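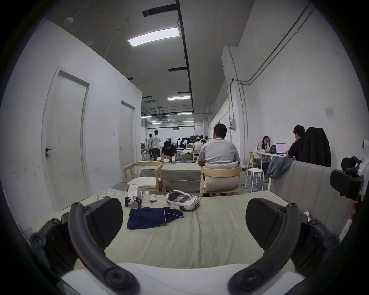
Put a Cloth on the Table

I have spent a lot of Thursdays in long bright rooms with tables in them, looking at things other people have built or bought. Last August it was the open workshop at Cetport, and before that a smaller one run by Trnka. My opinion after all these visits is a simple one. The organizers who cover their tables and put out decent chairs get more out of their visitors than the ones who spend the money on signs.

A bare folding table tells you to keep moving. It is hard and loud, and small things skid on it. When someone sets down a headset or a toy robot on a bare top, you hear the knock, and the owner winces. A cloth takes care of that. A pale green one, the soft sage kind, is better than white because it shows fewer marks, and better than black because lint does not stand out on it. White objects also show up well against it, and most of what gets shown at these things now is white. I have seen four-legged robot toys and VR headsets on every color of table, and sage is the one I would buy.

The chairs matter more. I know the argument for stacking chairs. They are cheap, they go in a closet, and a room can be cleared in half an hour. All true. But a person who wants to fix something small or try something slowly needs to sit for an hour with their elbows supported. A light-wood armchair with a cream cushion lets them do that. In stacking chairs people perch, and then they get up and leave. Pedier, where I used to help with room bookings, replaced 32 stacking chairs with armchairs. The bill came to 3917 against a budget of 4000, and there were complaints about it for a year. In the same year the evening sessions started running past closing time. I don't claim the chairs did all of it.

The cream cushions are the weak point. They will get coffee on them. Buy covers that zip off, and buy extras.

My other request is for a little slack on the tables. Some organizers want each item squared up with a card in front of it. I would leave room for a folded shirt next to the headset, or whatever people carry in with them. A working table has clothes and cups on it. At Jolletine they make everyone put their things in a bin by the door, and the place feels like a bank.

So keep the door signs plain, skip the banner, and spend what you save on cloth and cushions. If there is anything left after that, get a second set of cloths so one can be in the wash.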